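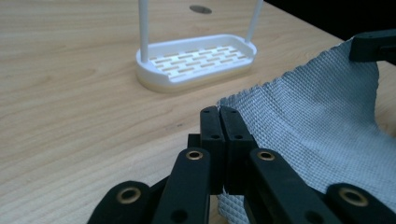 First item was the grippers, and it ate most of the evening, so I'm putting it first in the minutes too even though the agenda had money on top. Haiyan Xie gave the rundown on the cloth hanging project, which we have been calling Rarka since June and I guess that's the name now. The idea is still the same: two grippers, one cloth, get it over the rods of a drying stand without dropping it. We're using the white stand with the slotted tray and the two upright rods, and the gray-blue cloth with the frayed edge. Anqi Li asked if we could please hem the thing, as the loose threads worry her around the pivots. Haiyan wants it left alone for now so the new runs can be compared with the old ones. We went back and forth on this (longer than I'd like to admit!) and agreed it stays frayed until the next meeting, and Anqi gets to trim any thread longer than a fingernail.

Fingertips. The flat black ones stay on. Anqi brought a softer pair she printed at home and passed them around, and they feel great, but the screw holes don't line up with ours and she'll have to redo them. She thinks one more try will do it. I said I'd drill the ones we have and was told no by both of them at once.

Bushings. I love the brass ones and said so again for the record. Haiyan thinks the bigger outer pair could use a tighter fit and would like to press in a new set on one gripper only, then swap back if it feels worse. Approved. The new set comes from Drevlow, who still haven't answered my email about the short order, so I'll call them this week.

Recordings. We have 214 runs saved and Haiyan would like to get to 300 before we try any training on them. Anqi went through the early ones and says a good chunk have the same problem, where the cloth gets pinched too far in from the edge and bunches up before it gets anywhere near the stand. She'd like us to slow down on the first grab and take the corner, then the second gripper comes in. I tried it her way during the break and yes, fine, it's easier on the wrists. We'll all do it like that from now on. Please write your initials in the log when you record, I'm looking at myself here as well.

Money. We have $105 left in the shop jar after the filament. Zacharopoulos offered us a used power supply for the arm we want to build next, and I'm all for it, but Haiyan would like to see it running before we pay for it. I'll ask if we can stop by.

Allton bench. The people from the Allton kayak build need the long bench back for around 2 weeks, so we'll be moving over to the one by the door. Anqi pointed out that the light is different over there and asked that we do a few throwaway runs before anything goes in the folder. Sounds good to me. Bring your own clamps, the shop ones walk off.

To do: me, Drevlow and Zacharopoulos. Haiyan, bushings. Anqi, new fingertips and a cleaned-up list of the early runs.

Minutes from November 7, 2021, typed up by me the same night, so send corrections if I got your part wrong. Next time we start with the money, I promise.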